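Boladar House Residents' Association
Minutes of the October meeting, held in the common room

In the chair: Vittoria Cattaneo
Minutes: Gunther Engelhardt

The meeting opened at 10 a.m. The minutes of the previous meeting were agreed without amendment.

1. Shared kitchen
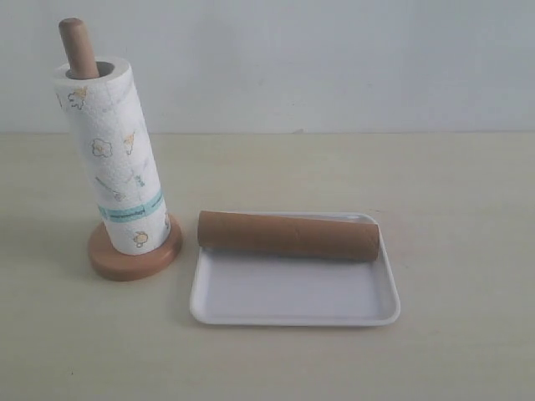
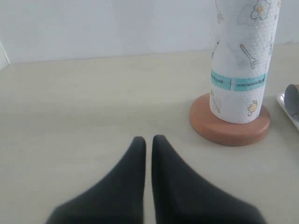
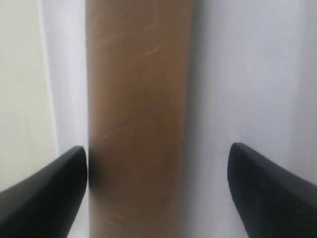

The chair reported that paper goods for the kitchen had again been bought by individual residents and claimed back late. It was agreed that a monthly order would be placed with Prolia, to be paid from the general fund. Receipts dated before October will still be accepted.

2. Heating

Wunderlich have inspected the boiler and recommend replacing the pump before winter. Two quotations are to be obtained. Mr Engelhardt asked that residents of flats 9 and 11 be given notice in writing, as access to both will be required. Agreed.

3. Bicycle store

The lock remains stiff. A resident proposed a keypad; the chair felt that the cost had not been properly examined. The item was carried over.

4. Garden

The lower hedge is to be cut back on the Pimis Lane side only. The request for a second bench was declined by 9 votes to 2.

5. Any other business

Residents are reminded that the front door must not be propped open on Sunday mornings. A complaint concerning piano practice was noted, and the chair will write to the flat concerned.

The meeting closed at 11 a.m.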